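Movano @ Pornirlow

1/ This week I repaired the right arm of our table cell. I write the steps in this thread because in February I did the same work and I did not write anything down. Very stupid of me.

2/ The symptom was small. The arm went to the pick point and stopped a little too far to the right. The first day I corrected the offset in the program and was happy. The next morning the offset was wrong again, with a different value.

3/ So please, do not correct a drifting error in software before you put your hand on the machine. I switched off the power, held the forearm and moved it gently. There was play in the elbow. Not much, but I could feel a soft click.

4/ Under the elbow cover there are 9 screws. Two of them were loose, and one had no thread lock at all. I suspect the one without is from my work in February.

5/ I cleaned all of them, put new thread lock (the medium one, you want to open it again one day) and tightened crosswise, in two rounds. Then I left it overnight. The tube says less time is enough — I prefer to sleep.

6/ After this the arm needs a new zero. Our calibration script is called Zerka and it wants 21 poses. If you skip the poses with the elbow low, it does not complain, but the result is bad exactly where we pick.
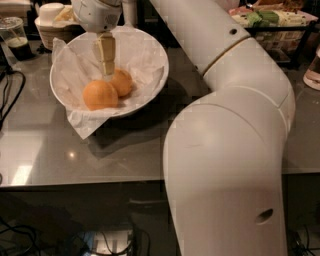

7/ For checking I always use fruit in a bowl and not the metal test block. The block forgives a lot. With an orange, if the fingers come down off center, the fruit rolls and you know it immediately. Tissue paper in the bowl makes it slower, so I can follow the movement with my eyes.

8/ Result after calibration: 58 picks, 5 misses. Before the repair I stopped counting, it was too sad. All the misses were with the fruit close to the rim, where the fingers have not much space. This is a different problem and I leave it for next week.

9/ Fingers: I wipe them with a damp cloth, then a dry one. No alcohol on ours, it made the old set hard and they started to slip. Look also at the finger joints from the side, small cracks begin there.

10/ Cables. I checked every connector by pulling softly, with the power off. One plug was not fully in. Maybe it was part of the story, maybe not, I changed two things at one time so I can not say. Do better than me.

11/ Someone asked if Ko (the left arm) has the same play. I checked today, the elbow is good. But its screws are as old, so I will open it also when the new tube of thread lock arrives.

12/ New rule on the cell door: after every opening of a cover, write the date and the screws you touched. A pencil on a string is there — please do not take the pencil.

© Movano. Contact | Terms | Back to top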